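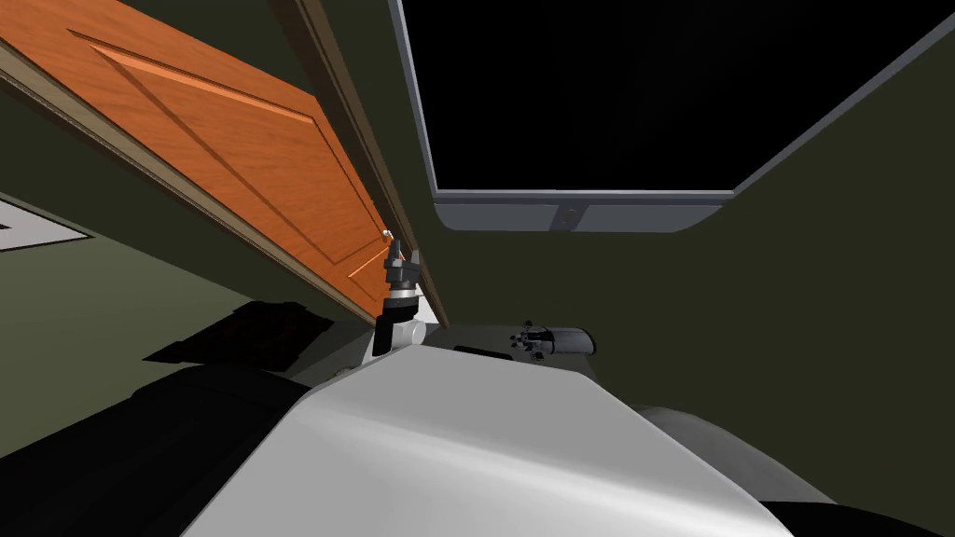
Run 326 in our simulator ended with a tipped-over robot and me saying a word I won't type. The task was dull: find the knob, open the door. The fingers get right up by that little silver knob, and the whole view is already tilted like a bad selfie.

The log blamed the base controller – wrong sign on one correction.

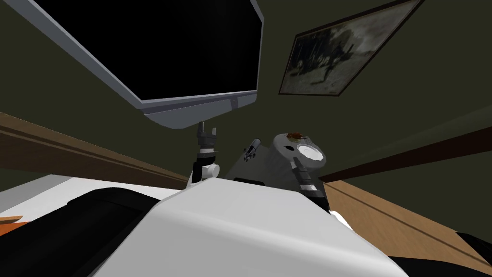
Still tilted, TV and all.

I want a lean limit that kills the motors at 5 degrees. Ours was set to 18. Oops!

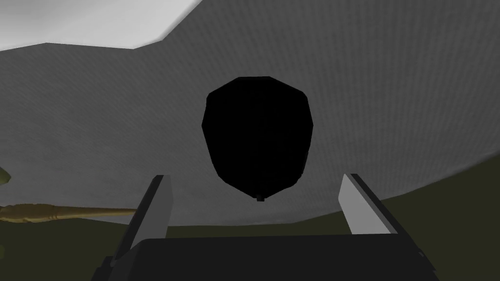 Areti Zervas
Simulation tester, Cimar

The gripper view looks so calm! Check every camera before you call a run good.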